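Dolumine hall to reopen for community hire

August 28, 2021

The Dolumine community hall will take bookings again from next month, after repairs to its roof and stage closed the building for most of the winter.

Work started in July, when rain came through above the kitchen and damaged part of the ceiling. Local builder Jaunzems replaced the roof sheeting on the northern side and fitted new gutters. The stage floor was sanded and two steps were rebuilt.

The hall's owners received 1,877 responses to a neighbourhood survey on how the building should be used. Most people asked for lower weekday rates and more storage for regular groups.

Hire will cost $40 an hour on weekdays under the new price list. Groups that book six or more sessions at once will get one session free. Weekend rates have not changed.

"We heard the same thing over and over — people wanted somewhere close to home that didn't cost a fortune," hall manager Gediminas Vītola said. "The building is dry now, and the heating works at both ends."

Regular users, including the Plaltska choir and the Detico craft group, will keep their old time slots if they confirm by email. Other times will be offered in the order requests come in.

Parking behind the hall remains closed while the drains are finished. Visitors should use the street entrance.
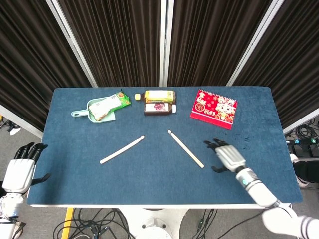
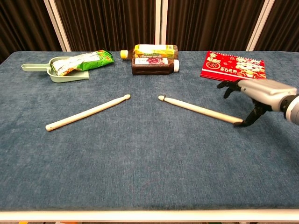

Tables set against brown pleated curtains, with bottles and a dustpan in the first photo and drumsticks in the second.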